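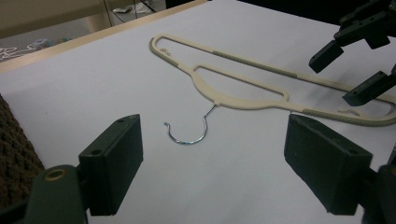

Bullatar Repair and Reuse Club

Search this site Enter keywords Go

The coat rail that became a lending library

2024-02-03

Said Younis can tell you what is wrong with a coat before you have taken it off. When I came in he had his eye on my left pocket. "The lining's gone," he said, quite happily. "Your keys are down by the hem, I bet." They were!

Said spent most of his working life altering suits, and these days he runs our winter coat library with Lahcen Benkirane, who used to drive a delivery van and had never threaded a needle before he joined. Members borrow a coat for the season, wear it as much as they like and bring it back in spring. The library has lent out 330 coats so far, and I wanted to know how two people keep all that going from one room on Nouri Street.

"It started with two coats," Lahcen said. "Said's brother had left them with him, and a student at the bus stop outside was standing there in a sweater. In January! So Said went out and gave him one. He came back in April with it, cleaned, and asked who should have it next."

That question stuck with Said. He had always thought of a coat as something you own until it falls apart, and he began to wonder how many good ones were sitting in closets all over Drunum. "People keep a coat that doesn't fit for ten years," he said. "They feel bad throwing it out. Ask them to lend it and they run to get it."

What I loved most was hearing them talk about the mending. Said replaces zippers almost without looking (he talks the whole time), while Lahcen has become the button man. He keeps his spares in old tea tins sorted by color, and he thinks there must be 1,000 in there — he won't let anyone tip them out to check. He sews each one with a little shank of thread so it sits properly over thick wool.

"I did my first one four times," Lahcen told me. "Said cut it off three times. He was very polite."

They don't agree on everything. Said would turn away anything with a fake fur collar, and Lahcen says those are always the first to go. Children's sizes are the hardest to find, and both of them get excited when a good small parka comes in.

Next on their list is rain jackets, which need their seams taped, and Said is teaching himself how. He has ruined one already and showed it to me with great pride.

Contact us | © Bullatar Repair and Reuse Club | Back to top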